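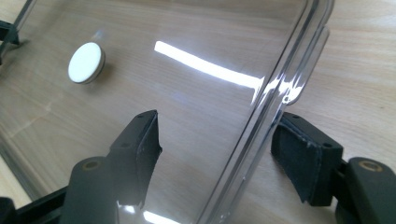
夹爪选型第三次碰头会,1/17/24,下午两点开始,原定四十分钟,实际开到饮水机没水为止。主要议题还是老问题:透明件。手持夹爪夹透明塑料盒的盒壁,一指在里、一指在外,两块黑色指垫夹住那道厚边,姿势上挑不出毛病;麻烦在那道边一圈高光,中间还横着一长条反光,底下的木纹又看得清清楚楚,深度估计对着这种东西基本靠信仰。

**出席:** 程蓉蓉(主持)、贾蓉蓉、顾卫东、孔佳慧(记录)、Boonmee Inthanon(远程,前十分钟只有口型)

为免混淆,下文两位蓉蓉一律写姓。上次纪要里“蓉蓉同意,蓉蓉反对”一句,已应双方要求更正。

### 一、上次遗留事项

1. Hullelby 控制器固件已升级。顾卫东确认急停现在按一次就停。会上有人问以前要按几次,顾卫东表示这个问题属于上一版固件。
2. Jacobs 平行夹爪的备用指垫仍未到货。供应商从 December 起一直答复“已安排”。程要求改问“安排到哪天”。
3. 测试台的桌子不再换。贾上次提过换深色台面,做透明件会好认一些;顾卫东认为客户现场不会因为我们识别不好就换桌子。贾保留意见,并要求记录她保留了意见。已记录。

### 二、两款夹爪对比

对比对象为 Iketti 手持采集夹爪和 Jacobs 平行夹爪,物件包括透明盒、纸盒、布袋和一把很不配合的卷尺。两边合计做了 668 次抓取,记录在共享表格里,列名请不要再改成拼音首字母。

顾卫东汇报:

- 纸盒:两款都没有问题,可以不再测。孔佳慧提议保留少量纸盒,放在每轮开头,以维持士气。通过。
- 布袋:Iketti 略好,粗糙面的指垫咬得住布。Jacobs 的光面指垫容易把布袋捋出去,动作十分流畅,就是袋子不在手里。
- 卷尺:两款都不理想。卷尺弹开一次,顾卫东后退一步,人与设备均无损伤。
- 透明盒:讨论时间最长,结论最短,见下一项。

关于指垫磨损,贾指出 Iketti 这副的接触面边角已经起毛,有浅色的擦痕,下缘黑色涂层也有几处磨掉了。她认为继续拿它跟新指垫比,等于让穿旧鞋的和穿新鞋的赛跑,再写一份关于脚的报告。顾卫东说旧指垫的摩擦未必更差。程问有没有数据,顾卫东说有感觉。程请他把感觉换成数据,下次会前交。

### 三、透明件与相机

Boonmee 恢复声音后汇报相机部分。他把同一批透明盒片段分别喂给 Tekcombe 深度相机和腕部普通相机的流程。深度相机给出的盒子常常缺一面墙,有时缺两面,有一次给出的是一张平整的桌面,置信度很高。普通相机加学习模型的做法要好一些,能找到盒边,但会把反光条也当成边,然后认真地去夹一道光。

讨论要点:

- 贾建议加偏振片。Boonmee 同意试,但提醒进光量会掉,曝光要重新调,届时请大家不要在群里问为什么画面变暗。
- 孔佳慧建议在盒子上贴标记点。顾卫东反对,理由与换桌子相同。
- 程问能否先靠指尖触觉补救,视觉只负责把手带到附近。顾卫东认为可行,夹厚边时两指从里外两侧合拢,位置差一点也能收住;薄壁盒子则会先变形,再收住,或者只变形。
- Boonmee 希望采集时多一些斜视角的片段。现有数据里正上方的太多,模型学会了从天上看盒子,换个角度就装作不认识。

会上就“夹住”的定义争论了近一刻钟。目前表格里有人写“夹住”,有人写“基本夹住”,还有一格写着“夹住过”。决定统一如下:两指闭合后抬离桌面,保持三秒,物件未滑脱,记成功;其余记失败,备注栏可以抒情。

### 四、控制器

Hullelby 控制器的力控模式目前能用,默认夹持力设为上限的 80%,对纸盒偏大,对透明盒更偏大。顾卫东提议透明件单独建一套参数,起始值调低,逐级往上加。程同意,要求参数文件写清楚是谁在什么条件下调的。现有文件夹里有“最终”“最终2”和“真的最终”三份,内容各不相同,本周内由顾卫东指认一份,其余归档。

### 五、费用

程通报:指垫、偏振片和替换盒子合计报价 3886 元,可以批。贾问能否顺便买个新饮水机,程回答不属于夹爪选型范围。

### 六、待办

| 事项 | 负责人 | 期限 |
|---|---|---|
| 更换 Iketti 指垫,旧的留作磨损对照 | 贾蓉蓉 | 到货后两天内 |
| 新旧指垫摩擦对比数据 | 顾卫东 | 下次会前 |
| 偏振片试装,附前后片段 | Boonmee Inthanon | 14 天内 |
| 补采斜视角透明盒片段 | 孔佳慧、贾蓉蓉 | 与上一项同步 |
| 低夹持力参数一套,文件名不得含“最终” | 顾卫东 | 本周 |
| 催 Jacobs 备用指垫,问到具体日期 | 程蓉蓉 | 明天 |
| 按新定义重判表格中的“夹住过” | 孔佳慧 | 下次会前 |

选型结论本次不作。程倾向 Iketti 用于采集、Jacobs 用于工位,贾要求等新指垫的结果出来再表决。Boonmee 的意见因网络再次中断未能听全,从口型看像是同意,待他书面确认。

下次会议时间另行通知,地点不变,请自带水。

记录:孔佳慧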